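# Hand guiding vs leader arm for brick placing, getting mixed advice

**slotnut_oz** · Sat 7 February

Quick one, typing between runs so excuse the mess.

Two arm bench, parallel grippers, job is picking small bricks and pressing them onto a gray studded baseplate. Markers at the corners of the plate for calibration. Want to record demos and train on them. Nothing fancy on the learning side, plain imitation.

Been doing it by hand guiding. Free drive on, grab the wrist, walk it over, close the gripper with a foot pedal. Picking is ok. The press is awful. My hand is heavy and the arm sort of floats, so the brick goes down a hair off and then sits there crooked on the studs.

Oranuch Ratanaporn (runs our bench, not on here) wants everything redone by remote control with a pair of Gravby leader arms. I have 200 demos by hand already and I'm not thrilled about binning them.

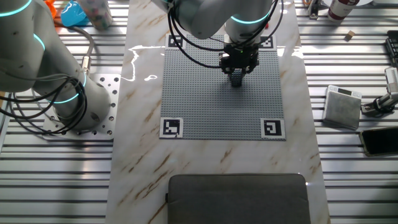

Is it ok to mix hand guided demos and remote ones in the same training set?

If the cameras can see your arms in the hand guided ones, keep them apart, and if they can't, mixing is fine as long as the control rate and the action format match.

That's what I got told in the Restum chat anyway. Posting it so somebody can tell me if it's junk.

---

**pedalsteel**

Mostly right. The hands thing is real. We had a policy that would sit there doing nothing until somebody walked up to the bench. Learned that a sleeve coming in from the side means go. Took us way too long to find.

Other problem is that in free drive your recorded actions are just the positions the arm went through. There's no command. With a leader arm you get the command AND where the follower ended up, and the gap between the two is basically your push force. For pressing bricks that gap is the whole game.

So I'm with Oranuch. Sorry.

---

**greybox_mk**

Disagree with all this. Leader arms are overrated for fine stuff. You're two steps removed, no feel, watching a little plastic brick from a chair. Everybody's first hundred remote demos look like a drunk guy threading a needle.

Hand guide, then REPLAY. Record the path with your hands on it, step back, have the arm play it back by itself with cameras on. Record the replay. No hands in view, real commands, done. Puren does this with one button in their recorder and you can script it in an afternoon if you dont have it.

---

**slotnut_oz**

@greybox_mk replay I did try!! Problem is the brick has to be in the same spot to start. I put it back by eye and I'm always off a little, and with studs a little is all it takes. Gripper closes on a corner and the brick squirts out.

---

**greybox_mk**

Tape corner. Or print a nest for the brick. Put it back in the nest each time.

---

**pedalsteel**

then every demo starts with the brick in a nest and your policy only knows how to pick from a nest

---

**greybox_mk**

Move the nest around. This isn't hard

---

**pedalsteel**

Its not hard, its slow. Reset, record, reset again, replay. You do every demo twice. Remote you do once.

---

**tamsin_w**

Lurker, did this for a living at Sombatkul for a while (small parts, not toys, same headaches). Few things in no order.

Your press. Don't try to do the press in one go, by hand or by remote. Bring it down till it touches, wait, tiny wiggle, then push. The wait matters. Gives the policy a place where it can look and fix itself. If you swoop in and slam it, that's what you'll get back, a swooper.

Brick order. Shuffle what's on the table and where it lies. People lay bricks out neatly with the long side toward them without noticing. Rotate them, put some close together, put some up near the edge where the reach is annoying. 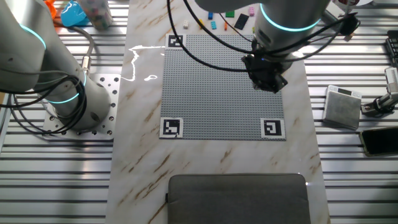

And leave the bricks you're not using out there too. If the only thing on the table is the brick you want, it learns "go to the thing". First time there's a second color around it grabs whatever. We burned a week on that.

Also tell the operator which brick before the demo starts and write it down right then. Not after. After, you'll guess.

---

**slotnut_oz**

@tamsin_w the touch-wait-wiggle thing is great, trying that today. Definately guilty of swooping.

How do you keep the wiggle the same between people? There's me and Oranuch doing demos and she goes clockwise first and I go side to side.

---

**tamsin_w**

Pick one. Write it on a card, stick it on the bench. Side to side was better for us, small, along the long side of the brick. If two people do it two ways the policy averages and you get a kind of shiver that does nothing.

---

**hexkey_jo**

Gonna be the annoying one. How many demos do you even think you need? Saw a post somewhere claiming 2,000 for a single insertion and I about closed the laptop.

---

**pedalsteel**

Depends how much you vary. One brick, one target, one light, 200 good ones gets you somewhere. All colors anywhere on the plate, lots more. 2,000 isn't crazy for that but I'd train early and look at what it screws up before recording more of the same.

---

**greybox_mk**

^ ok that we agree on. Train at the first couple dozen even if it's bad. You find out your camera is in the wrong place BEFORE you've spent a month.

Speaking of, that shiny tabletop. There's glare on the marble in both pics so far and it isn't in the same place or shape. I'd throw a matte sheet down or move the lamp.

---

**slotnut_oz**

Matte sheet is fair. Oranuch likes the marble look lol. I'll bring it up carefully.

---

**tamsin_w**

Or keep the glare and vary it on purpose. Move the light between sessions. I'd rather have a policy that's seen glare than one that's scared of it. Depends if this bench ever leaves the room.

---

**greybox_mk**

No. Fix what you can fix. Variation you didn't need is just more demos you have to record.

---

**tamsin_w**

We'll have to differ there. Seen too many demos die when somebody opened a blind.

---

**hexkey_jo**

Newb question on leader arms. Do they need to be the same shape as the big arm? Or can I use a game controller, I have a drawer of those

---

**pedalsteel**

Same joint layout is nicest, small copy of the big one, joint maps to joint and you never think about it. Different shape works too but then you go through inverse kinematics and sometimes the elbow flips out and scares you. Keep a hand on the stop.

Game controller, fine for pick and drop. Pressing a brick with a thumbstick, no thanks. You end up moving one axis at a time and the policy moves like that too, like a claw machine.

---

**hexkey_jo**

ok claw machine sold me, in the wrong direction

---

**slotnut_oz**

Update. Did an evening on the Gravbys. Notes while I remember:

- First 6 demos garbage, tossed. Overshooting everything. Scaling the motion down helped a LOT, leader moves big, follower moves small.
- Sat where I could see the plate from low down. Before that I was standing and looking straight down and couldn't tell when the brick was touching. Dumb in hindsight.
- Touch, wait, wiggle, push. Works. Fewer crooked ones than by hand, I'll admit it.
- Gripper trigger is too springy. My finger gets tired and the grip opens a hair mid carry. Rubber band for now.
- Still hand guiding for the way points up high, to show where the arm should NOT go. Other arm is right there and I don't want them to meet.

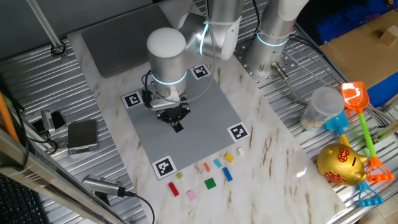
*Bricks laid out below the plate, gripper pointing down, second arm off to the right.*

So plan is, remote for everything new, keep the old hand guided set in a separate folder, pretrain on it maybe, fine tune on the remote stuff. Masking my arms out of the old video is more work than I want.

---

**pedalsteel**

Good plan. Check your timestamps between leader and follower before you go big. Ours were off by a couple frames and the gripper always closed late. Looked like a training problem, wasn't.

---

**greybox_mk**

Still say replay would have saved your 200. Nest, button, walk away. But fine, post results.

---

**tamsin_w**

Springy trigger, look for a softer spring. Rubber band goes slack over a few days and then your grip drifts across the dataset and you'll wonder why. And save the failed ones too, the ones where you miss and then recover. Not the total garbage. The miss-and-fix ones are worth more then the clean ones imo.

---

**slotnut_oz**

Ugh, already deleted a bunch of those. Ok keeping them from here on. Timestamps tomorrow. Back to it, will post when the first training run is done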